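Rollemov R29 phone – product page

Last updated: March 24, 2023
Print this page | E-mail this page

The R29 is the small one in the Rollemov line. Flat screen, thin edges, headphone jack still there. Comes unlocked, one SIM tray plus eSIM. Charger not in the box, cable is.

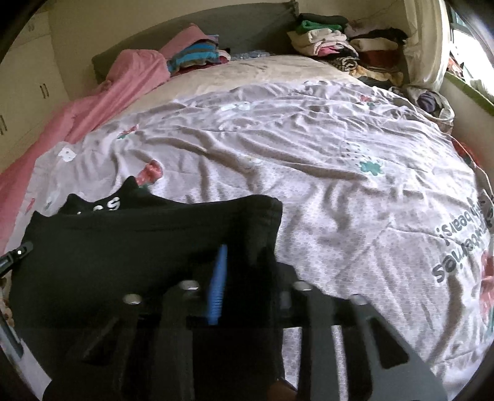
1 min read

Battery – lasts a full day for most people, less if you game on it. Charges at 30 watts with the right plug. Wireless is slower but fine overnight.

Camera – main and wide, no zoom lens. Good in daylight, so-so at night. Night mode got better with the last update, Fabrice Bodin's test shots are on the Relell forum if you want to compare.

Screen refresh is 100 Hz, can be turned down in settings to save power. Brightness is okay outdoors. Fingerprint reader is on the side button and its quick, even with a case on.
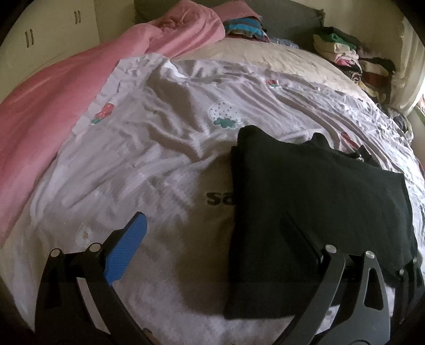

Folded black garment on the bed.

Storage 128 or 256, no card slot. Colors: gray, green, sand. Sand is back in stock in July.

Warranty 18 months, batery included. Returns within 30 days, box and cable please. Trade-ins – ask Blandine Gilbert at the sales desk before you ship anything.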